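Open day at Rinik, notes before I forget them

28 November 2019

Back home, shoes off, typing this fast before dinner. Went to the open day at Rinik, the automation place out past the rail yard. Been meaning to go since October when they put the sign-up page online. Free entry, free coffee, bad parking. Worth it.

Short version: three halls, one of them closed to visitors, one mostly posters, and one with the robots actually doing stuff. Guess where I spent my time.

The poster hall first, to get it out of the way. Lots of company history. They started out fixing conveyor belts, then building them, then somebody bought an arm and that was that. There was a timeline on the wall and a stand from Londetti, who make sorting lines for recycling plants. Talked to the guy at the stand for a bit. He said a line like theirs can see 3000 pieces an hour, and the cameras are the easy part now. Picking things up is the hard part. Heard that same sentence from four different people before I left, so I guess it's the company line.

Took a brochure. Lost the brochure. Sorry.

OK, the robot hall. Loud, warm, smelled like a copy shop. Tape on the floor to keep us back but they let you come in close if you asked nice. Each table had its own thing going on. A palletizing demo at the far end, big arm, cardboard boxes, very smooth and kind of boring after two minutes. Kids loved it. A screwdriving one that was down for maintenance the whole time I was there. And then the cleanup table, which is where I parked myself.

The cleanup one is the project they run together with Vunell. The idea is messy small stuff on a flat table, and the arm has to deal with it. No nice boxes. Thin film, crumbs, scraps, whatever ends up on a packing bench at the end of a shift. Two-fingered gripper, that's all it gets. No suction cup, no brush. I asked why no suction and the woman running it said they wanted to see how far they could get with fingers only, and that suction hates wrinkles anyway.

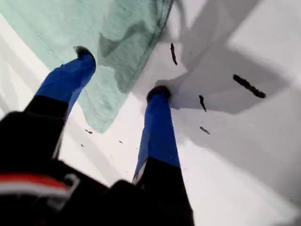

Thin plastic is the nightmare item, she told me. A hard block is a hard block. Film folds, slides, sticks to the table, sticks to the finger, and it's see-through so the camera isn't sure where it ends. She said the software has to make up its mind about the edge and then commit. Somebody behind me asked what the success rate was. 59 percent on film, over 200 tries, in their own tests. She didn't dress it up at all, which I liked. Crumbs were worse and she wouldn't give a number for crumbs lol.

A man next to me said his dustpan does better than that. Got a laugh. Fair. But I clean benches for a living, or did untill last year, and I can tell you the dustpan doesn't work by itself at 4 am either.

Also asked about the softer covering on the fingers, since that's the part I'd want to know about if I had to keep the thing going. Wears out, gets swapped. She said they've tried a bunch of materials and still argue about it. Too grippy and things don't let go. Too slick and well, you know.

Went to one talk. Small room, too many chairs. The speaker was from Čierny, they do the motion planning part, I think? Half of it went over my head. What I got: the arm plans a path, checks if it's going to hit the table, plans it again if it doesn't like the answer. Fingertips need to get right down to the surface for flat stuff, and a tiny bit too low means you're pushing on the table. There was a video of an early version doing exactly that. Awful noise. Whole room winced.

Q&A was ten minutes and eight of those were one person asking about jobs. Good question, long version of it. Answer was the usual, people will move to other tasks, etc. I'd have liked more there.

Coffee was ok. Cookies gone by noon. The gift bag had a pen and a tape measure in it, and the tape measure is pretty decent.

Stuff I forgot to ask: how long it takes to set up a table like that from scratch, and what the arm costs. If anyone who went knows teh answer, leave a comment. They're doing another one in spring and the closed hall is supposed to be open by then. I'll go early and park on the other side of the tracks this time.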